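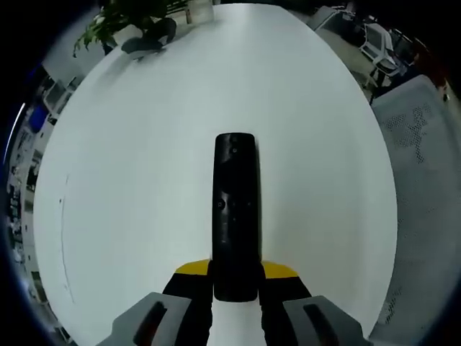 Rendstead asked whether demonstrations recorded with a hand-held gripper can be used on their own to train a policy, or whether some recordings made on the arm itself are still required.

Question
Our laboratory is preparing a grasping study based on the Drana method report. The report states that a policy was trained on 300 hand-held demonstrations per object and then run on an arm without further recording. We have followed the published procedure for slim household objects. The policy reaches the object reliably but closes the fingers too early, and in 6 of 9 trials the object was pushed away. Is this a known limit of the method, or an error in our set-up?
Posted 20 August 2020

Answer 1 (accepted)
Early closing is usually a timing fault. In a hand-held recording, the image and the finger width are stored by separate clocks. On the arm there is a further delay between the command and the movement of the fingers. If neither is corrected, the policy learns to close at the wrong point in the approach.

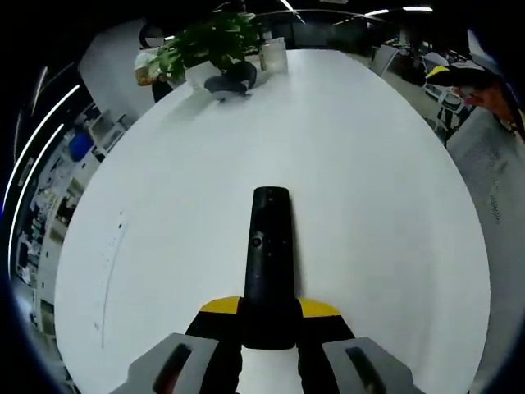
Recommended procedure
1. Measure the delay of the camera and of the finger width signal separately, and shift the recordings to match before training.
2. Measure the delay of the arm and of its gripper. Send each command ahead of time by that amount.
3. Train again on the same recordings. New demonstrations should not be needed at this stage.
4. Repeat the trials with the object placed in the same starting positions, so that the two sets of results can be compared fairly.

The report covers the first item in its appendix only, and it is easily missed. I would not describe the result as a limit of the method until the delays have been ruled out.

Answer 2
We had the same behaviour last November and lowered the closing speed. It helped somewhat. We did not measure the delays.

Answer 3
Please state which version of the Zallon driver is in use. Version 2 changed the units for finger width and older recordings must be converted. I am unable to comment on the remainder of the question.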